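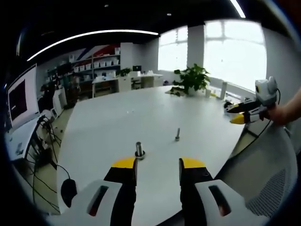 Which one would I buy again, the Plekex or the Skenell? The Plekex, mostly for how smoothly the fingers close.

I've had both hand-held grippers for 9 days now and I'm still changing my mind about the little stuff (the Skenell handle is so much comfier!). Iker Bermúdez swears by his, but he has bigger hands than me.

Bolts are easy with either one. O-rings, ugh.
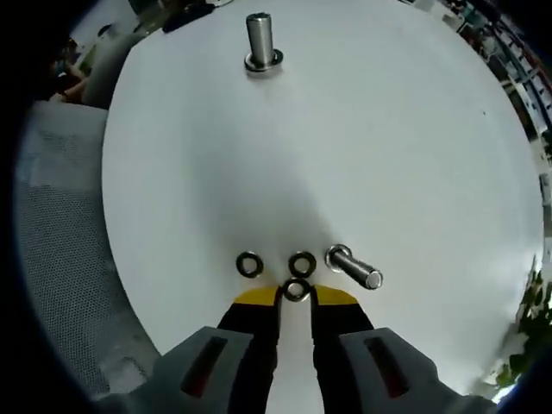
What do you do about a ring that keeps slipping? Close slower, and come in at a lower angle.

Next up is the Rukent, once Ermelinda Antunes gives it back.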